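Grip diary, 21st May

The plan when I began this was to have a machine fold the laundry by December. I did not say which December, and I'm glad I left myself the room.

Spent the morning on the pads. The blue ones grip fleece beautifully, so beautifully that every time I reach for a sleeve I also get a pinch of blanket, and then the whole bed wants to come along. I tried going in flatter, with the fingers nearly level. Better for the sleeve, worse for my wrist. The Driltov pads are supposed to be softer and I have them in a drawer somewhere, in the kind of safe place that will outlive me.

Also re-seated the screws on the left finger, which had worked themselves slack again. The right one has never moved. Same screws, same driver, same person complaining over them. I put thread lock on and wrote "thread lock" on the shelf label so that I won't do it a second time and glue the thing shut for good.

Then clothes. I have a rule that nothing goes into the Zenden folder on the laptop unless it was done with two grippers and no bare fingers, and I broke it 2 times before coffee. Zenden wants 100 clean folds before it will so much as attempt a sock. I have 20. The forum says 1,000 is more like it, but the forum also says to iron everything first, and if I were a person who ironed I would not be building this.

Dark red on the pale blanket, all of it:

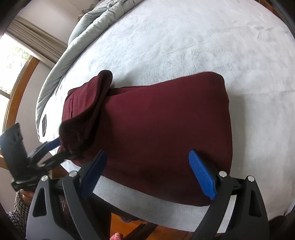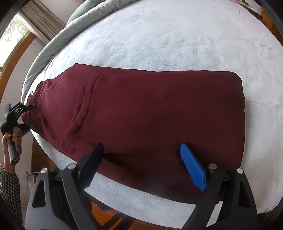
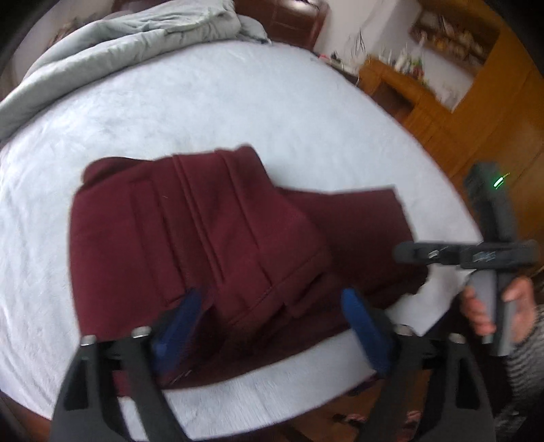

Notes for tomorrow

Hoods are a menace. A hood has no corners and too many opinions. I think it has to be dealt with first, before the body goes over, and I want to try that order a few times before I write it into the steps. Sweatpants are the friendly garment. Two legs, one waistband, a long flat shape that a machine could love. If I ever show this to anyone, I'll show them sweatpants and keep the hood in the closet.

Order another pair of pads, plain Tarawneh ones this time. Check whether the handle can be turned so the wrist stays straight. Charge everything tonight and not at breakfast.

The little arms for the real build are still in their box from Wisine. I opened the lid, looked at the bag of bearings, and closed it again. The base plate needs one more hole and my drill is on loan next door.

Sweatshirt is on the chair. I put it there by hand, in a ball.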